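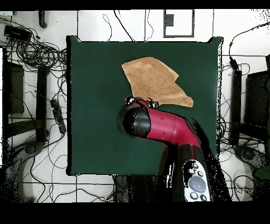
The red and black arm with its two small fingers at the edge of the tan towel.

Home | Projects | Gallery | Contact

January 2021 — by the Trastby workshop

We wanted to know which gripper is better for cloth, so in December we tried two of them on the same arm. One is the standard Trukovon gripper, the other is the Niltari with thinner fingers. The arm stayed in its place and the green cloth too. Each gripper made more than 55 tries with the towel.
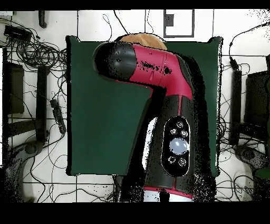 With the Trukovon we had to set the closing force again many times. It holds hard objects well, but a soft edge goes out of it easily. The Niltari needed only one setting, and we kept it for all 307 tries of the full test.
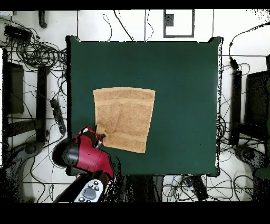 Did you change the controller between the two grippers?
We used the same Agudelo controller for both, with the same speed. Only the file with the finger size was different.

The next test will be with thinner fabric, and we will move the camera a little lower. The change of fingers takes five minutes — if the small screws are not lost. The tables with all results will be added to the Projects page.

Last updated: January 2021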